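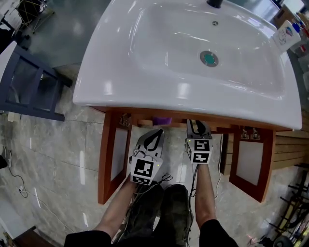
动画剧集送审之前,闪光检查应该用哪个版本的文件做?

用最终合成、已完成调色并压入片头片尾字幕的交付母版做。分镜样片、未调色版和低码率预览版只能作参考,其检测结果不得填入本表。

动画成片交付前安全与技术检查表(含批注)

适用项目:Sivodico,电视动画,第11集
制作方:Cumano
声音后期:Boateng
接收平台:Bristano
检查人:Ewan Maihi
检查月份:February
文件状态:第2次送检

结果标记:合格、不合格、有条件合格、不适用。有条件合格的项目须在批注中写明条件及解除方式。批注由检查人填写,制作方回复另附,不得直接改动本表。

一、文件接收

1.1 文件校验值与交付单一致
结果:合格
批注:视频主文件与音频分轨均已核对。字幕文件校验值与交付单不符,经查为交付单沿用首次送检的旧值,已由 Cumano 重发交付单。

1.2 文件命名符合平台规则
结果:合格
批注:上次送检时集数与版本号顺序颠倒,本次已改正。

1.3 分辨率、帧率、色彩空间标注与实际内容一致
结果:有条件合格
批注:分辨率与帧率一致。色彩空间元数据在容器层和码流层写法不同,播放端取哪一层取决于解码器。要求重新封装时统一写入,画面不必重新编码。

1.4 正片首尾黑场长度
结果:合格
批注:无。

1.5 无水印版与带字版画面逐帧对齐
结果:不合格
批注:中插画面之后,无水印版比带字版多出2帧,直至片尾未恢复。怀疑中插卡的长度在两个工程里设置不同。对齐问题会影响海外版字幕时间轴,须先修正,再做第四节的复查。

二、光敏安全

2.1 全局闪烁检测(自动)
结果:不合格
批注:工具报出4处超限。其中炼成阵启动一段为高亮白场与深蓝底色交替,面积接近全画面;其余几处集中在后半集追逐戏的雷光。自动报告已随本表附上,时间码以报告为准。

2.2 饱和红色闪烁
结果:合格
批注:警报灯段落的红色已按首次送检意见降低饱和度,交替频率同时下调。复看时未见新增问题。

2.3 规则条纹与高对比图案
结果:有条件合格
批注:图书馆横摇镜头,书脊排列形成细密竖纹,摇动时有明显的空间闪烁感。检测工具未报警。建议对背景层做轻度模糊,或减慢摇速。如果导演组坚持保留原样,须提交书面说明并由双方签字。

2.4 处理方式的一致性
结果:不合格
批注:制作方对首次送检的超限段落使用了整体压暗。压暗从镜头首帧直接切入,前后镜头亮度断层明显,观众会看成曝光错误。要求改为在合成阶段单独降低特效层亮度,或在交替帧之间加入过渡帧。整体叠加残影的做法不推荐,线条会出现双影,后续静帧取用也受影响。

2.5 开篇观看提示
结果:合格
批注:提示文字停留时长够读完一遍。底色与文字对比度符合平台要求。提示画面不得代替 2.1 至 2.4 的修正。

2.6 预告片段同步修正
结果:不合格
批注:下集预告直接引用了未修正的雷光镜头。本项在往期检查中反复出现,原因是预告由另一条剪辑线制作,素材库未同步。请把预告时间线一并指向修正后的镜头。

三、画面

3.1 漏帧、重帧、花屏
结果:合格
批注:一拍二与一拍三混用处由检查工具误报为重帧,人工复看后排除。

3.2 色指定错误
结果:不合格
批注:女主角坐在工坊门口的中景,围裙系带在转身后由灰变白,回到近景又恢复为灰。孤儿院回忆段整体使用低饱和配色,系有意设计,不计入。另,师傅左手手套在递药瓶的镜头里缺一层阴影,属于漏涂。

3.3 图层顺序与遮挡
结果:有条件合格
批注:柜台镜头中,烟雾层盖过了前景人物的刘海,只持续数帧,正常速度播放不易发现。可以留到光盘版修正,平台版不强制。

3.4 赛璐璐层与三维背景接触关系
结果:不合格
批注:马车进城一段,车轮与石板路之间有滑移。镜头推近后更加明显,轮轴转速与路面位移没有联动。制作方在首次回复中称该处“时间紧,已尽力”。本表只记录是否符合要求,工期问题请与 Bristano 的项目窗口另行商议。

3.5 色带与压缩伪影
结果:有条件合格
批注:夜空渐变有可见色带。母版本身的色带程度轻,转码后会加重。建议在渐变层加入细颗粒后重新输出。颗粒强度以静止时不可辨为准,颗粒太粗会让码率分配偏向背景,人物线条反而受损。

3.6 画内文字
结果:合格
批注:药剂标签、路牌、契约书均为虚构文字,未出现可辨认的真实商标。契约书特写中有一行排字方向与前集不同,已转设定组确认,不影响交付。

3.7 安全框
结果:合格
批注:片尾演职员名单最末一行贴近标题安全框下沿,仍在框内。

四、字幕

4.1 时间轴
结果:暂不评定
批注:受 1.5 影响。重新对齐后再查,届时全集通看一遍,抽查无效。

4.2 单行字数与停留时长
结果:有条件合格
批注:师傅讲解提炼步骤的一段语速快,字幕换行密集,有几条停留时间低于平台下限。可以合并短句,也可以删去语气词。术语本身不得省略,后续剧情要用到。

4.3 译名统一
结果:不合格
批注:同一种药材在前半集译作“银露草”,后半集译作“露银草”。译名表中登记的是前者,以译名表为准。人物对师傅的称呼在正式场合与私下场合有区别,属于原文设计,翻译已体现,请勿统一。

4.4 歌词字幕
结果:合格
批注:片头歌词渐入渐出与节拍吻合。片尾歌词与演职员名单不重叠。

4.5 听障字幕标注
结果:有条件合格
批注:坩埚爆裂声有标注。随后主角短暂失聪的音效处理未标注,画面上人物张口而无台词,只读字幕的观众会误认为字幕丢失。请补“〔耳鸣声〕”及说话人标识。

五、声音

5.1 响度
结果:合格
批注:全片响度在允许范围内。

5.2 真峰值
结果:不合格
批注:坩埚爆裂处真峰值超限。问题只出现在立体声下混版,多声道版本正常,应当是下混时没有重新过限幅。Boateng 收到后只需重出下混。

5.3 高频持续音
结果:有条件合格
批注:失聪段使用的正弦长音,在耳机条件下刺激性偏强。平台规则对此没有硬性限制,本项按内部安全建议执行:音量下调,并在起始处加淡入。长音时长是否缩短由音响监督决定。

5.4 口型同步
结果:合格
批注:回忆段父母告别时背对镜头,没有口型可核。其余镜头偏差在允许范围内。

5.5 音频分轨完整性
结果:合格
批注:对白、音乐、音效分轨齐全,命名清楚。国际声轨中残留一声主角喘息,属于对白类,请移出。残留不影响本次结果,归入下次送检确认。

六、内容分级核对

6.1 流血与伤害画面
结果:合格
批注:采药受伤镜头的血迹面积与申报一致。

6.2 危险行为模仿风险
结果:有条件合格
批注:主角闻嗅未知药剂、以口尝试粉末,两处均无后果表现。剧情需要可以理解,分级申报表里须勾选相应条目。现申报表未勾选。

6.3 酒类
结果:合格
批注:庆祝宴上未成年角色杯中饮料为果汁,台词已说明。酒类条目已按成年角色饮酒申报。

6.4 分级标识
结果:合格
批注:标识位置及显示时长与上一集相同。

七、送检记录

本集母版共拆分为900个检查段,自动检测全部执行完毕,人工复看覆盖全部报警段和各段切换点。人工复看使用经校准的监视器与一副封闭式耳机,室内照度按平台建议设置。检测工具版本与首次送检相同,两次结果可以直接比较。

首次送检遗留、本次仍未关闭的项目:2.1、2.4、3.4、5.2。
本次新增的不合格项目:1.5、2.6、3.2、4.3。

八、整改顺序

先改 1.5,再改 2.1 与 2.4,两者都会动到画面时间线和合成文件。2.6 在正片镜头定稿后替换。3.2、3.4 可以与光敏修正并行,提交时请分别列出改动镜头号。4.1 须等画面锁定。5.2 与画面无关,可以先行交付。

重新封装时请一并处理 1.3,避免为元数据单独再送一次。

有条件合格的项目,如选择不改,请逐条写明理由和责任人。写“同意保留”而无责任人的,按不合格处理。

九、结论

本次送检结论:不合格,退回修改。

下次送检须提交:修正后的交付母版、无水印版、立体声下混、全部字幕文件、更新后的分级申报表、改动镜头清单。改动镜头清单请使用表格格式,镜头号与剪辑表一致。首次送检时收到的清单为截图,无法检索,本次已由检查人手工转录,下次不再代为转录。

检查人:Ewan Maihi
制作方确认:待签
声音后期确认:待签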